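Chapter 7
The Band on the Road: Touring, Venues and the Live Set

What you will learn in this chapter

How a small tour is planned and who decides the order of the cities
What a band and a venue promise to each other
Why the same songs change from one night to the next
How to prepare and carry out an interview with touring musicians

Before you read

Think of the last concert you attended. Did the band play the songs as you know them from the record? Were they longer, or faster? Write a few lines in your notebook and keep them, we will need them in section 7.4.

7.1 A record is finished, a concert is not

When a band leaves the studio, the songs have received their final form. The singer cannot go back and sing the second verse with more air in the voice. On the stage it is different. Every evening the songs are made again, by tired or rested people, in a room which has its own sound.

The four-piece group Pluvasetti is a good case for study, and we will follow them through the whole chapter. Their second album, Milošević Street, was recorded in one winter with many layers of synthesizer. The keyboard player, Amra Stoyanova, could play five parts on the album because she recorded them one after another. In concert she has two hands. So before the tour the group had to decide which parts to keep, which parts to give to the guitar, and which parts to leave out completely.

"We lost half of the notes and I did not miss them," Stoyanova told a student radio program in April. "The chorus became bigger when there was less in it."

This kind of work is called arranging for the stage. It takes more time than the public imagines, and it usually happens in a cheap rented room during the afternoon, when other people in the building are at work.

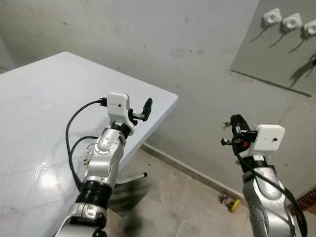 7.2 Planning the route

A tour begins with a map and a calendar. The booking agent writes to the venues, the venues answer with free evenings, and from these answers a route is made. The ideal route goes in a circle and never crosses itself. A real route seldom looks so beautiful, for the good rooms are often free on the wrong nights.

Pluvasetti played 26 concerts on their spring tour. Their agent, Haris Dumitrescu, started from two dates which could not be moved: the opening night in Bitthorpe and a festival at the end. All the others were put between these two. He prefers a drive of not more than five hours between cities - after a longer drive the sound check is always in a hurry, and the singer is the first to suffer.

The size of the room is also a question. The Darero, a former dance hall, holds 2000 people. Dumitrescu refused it at first and asked for a smaller club in the same city. A full small room gives a better evening than a large one with empty corners, and the newspapers write about it in another tone. Only when the club was sold out did he return to the Darero and ask for a date in the next season.

Key terms

Booking agent: the person who finds concerts for the band and agrees on the fee.
Guarantee: the sum which the venue pays even if few tickets are sold.
Rider: the list of technical and personal needs that the band sends before arrival.
Support act: the group that plays first, often for a small fee.

7.3 The hours before the doors open

The audience sees ninety minutes of a day which began early in the morning. The van is unloaded in the afternoon. Then the drums are set up, as they take the longest, and the sound engineer listens to each of them alone. The singer comes last. Viorica Živković, who sings in Pluvasetti, uses this time to walk to the back wall of the room and hear how the words arrive there. If they arrive unclear, she will sing the fast songs a little slower that night.

After the sound check there is a long and rather dull pause. Many interviews are given in this pause, and you should know it if you wish to write about music. The musicians are hungry and they have answered the same questions yesterday. Come with a question about this city, this room, or one particular song.
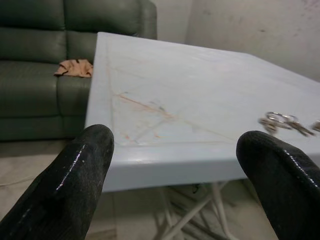 Fig. 7.2 A square table with a pale top.

Activity

Work with a partner. One of you is the reporter and the other is Živković, one hour before the concert. Prepare seven questions. None of them may begin with "What is it like". Afterwards, change the roles and compare which questions received the longest answers.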